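Brumex puts off second sorting cell, buys spares first

Brumex will hold its order for a second two-arm sorting cell until the spring budget, operations lead Pascual Villalba told staff this week. The money for this quarter goes into spares and a longer conveyor instead.

Wish list came to 254 lines. Eight got approved. Top of it: gripper fingers, cable sets, then a spare control box for the belt. Quotes are in from Nivora and Barrientos, and Nivora is cheaper on the fingers but wants 8 weeks to deliver. Barrientos can ship in two. No descision yet.

Tables and bins stay out of the budget, the team will keep using what it has. Same goes for the baskets.
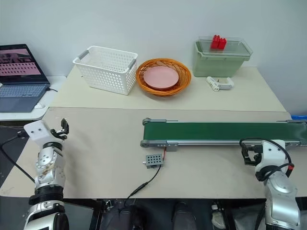
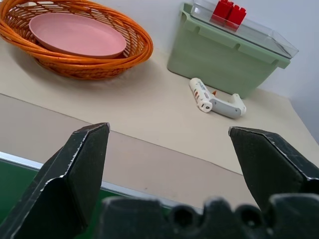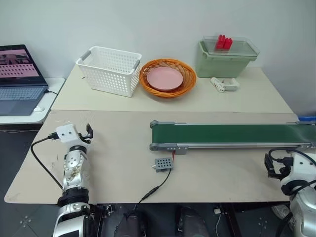 Two arms, one short list of spares.

Fingers should be priced per year and kept out of the one-off purchase, Delia Figueroa wrote in reply to the notice, adding that "a cell with no spare set is a cell that stops" and that she would take the Barrientos quote even at the higher price. She also asked for training hours to get there own line, which the draft doesn't have.

Villalba said he'd look at both points before the order goes out in December. Leasing is still on the table too – Zundo has offered a monthly rate on the conveyor, service included, but the contract runs longer than Brumex wants. A shorter term has been requested.

Floor space for the second cell stays reserved for now. Power and network drops were paid for out of last year's budget and won't be charged again.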